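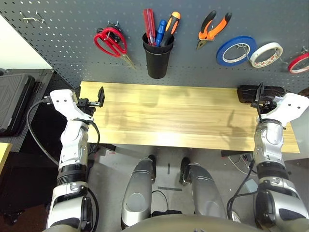
Re: [denley-tools] Late fees, again

Hi all,

I've read the whole thread twice, once on the bus and once with a drink, and the drink helped more.

The numbers first, as several people asked and then argued without waiting. The Denley tool library has 1252 items in the catalog. Last year we made 2771 loans. Most came back on time, or near enough that nobody minded. A small group of items comes back late every single time no matter who has it, and the tile saw is the worst of them. I don't believe the tile saw corrupts people. I think people start a bathroom floor believing it will take a weekend, and a bathroom floor has other plans.

Right now the loan is 7 days and the fee is 2 dollars a day after that. This was copied from the Meltham library's rules when we started, including, for the first year, the word "Meltham" in the third paragraph. Meltham has since dropped fees entirely. They say returns are the same as before. Their saws may be better behaved.

My own feeling is that the fee does very little to get a tool back and quite a lot to keep the person away. Someone owes 14 dollars on a pipe wrench, feels silly about it, and then we don't see them or the wrench until they move out of town and leave it on the steps at night. We have had three wrenches come home this way. One was wrapped in a towel like a baby.

What I'd like to try instead, from March through the end of summer:

Loans go to two weeks for anything that isn't on a waiting list.
The waiting list is printed and taped up by the door, so you can see that Forero Street is waiting for the post hole digger and feel whatever you feel.
No fee at all, but you can't take out something new while something old is late.

The old fees people still owe we would just forget. It comes to less than the price of one decent ladder, and I'm tired of being the one who brings it up at the grocery store.

As for the blade question -- yes, blades count as part of the saw. Please bring them back. Please stop bringing back different ones.

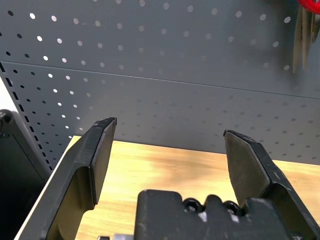
Špela Nikolaidis wrote:

> I'm not against dropping the fee, but I'd like somebody to admit
> that two weeks will turn into three. I waited for the carpet
> stretcher from Thanksgiving until the middle of January. By then I
> had bought a rug. If there is no fee, what does the person with the
> carpet stretcher lose by keeping it? Other than my good opinion,
> which they already lost.
>
> Also the block rule doesn't work on people who only ever borrow
> one thing.

Fine, I admit it. Two weeks will turn into three. One week turned into seven in your case, with the fee running, so I'm not sure the fee gets to take a bow here.

You're right about the one-thing borrowers. Tekleab Hardware will hold a deposit for us on the bigger items if we ask nicely, and I could live with that for anything with a motor. A carpet stretcher has no motor. I'll think about it.

Replies to the list, please, and trim the quoted part. The last digest was longer than the bylaws.

Ray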